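Tenstead Workshop, Build Log, Entry 31
Friday, October

Work continued on the hand-held gripper. The finger linkage was refitted with three new screws, and the trigger spring was replaced with the stiffer Mfaume part. Travel at the trigger is now 22 mm. The firmware setting for the encoder remains at 300 counts and should not be altered before the next entry.

The fingers are to be checked for even closing prior to further use. Spare springs are stored in the Trukside drawer.

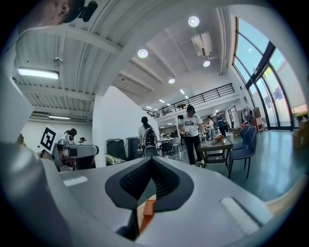 Does the stiffer spring require a change to the trigger pivot? The existing pivot is adequate and will be retained.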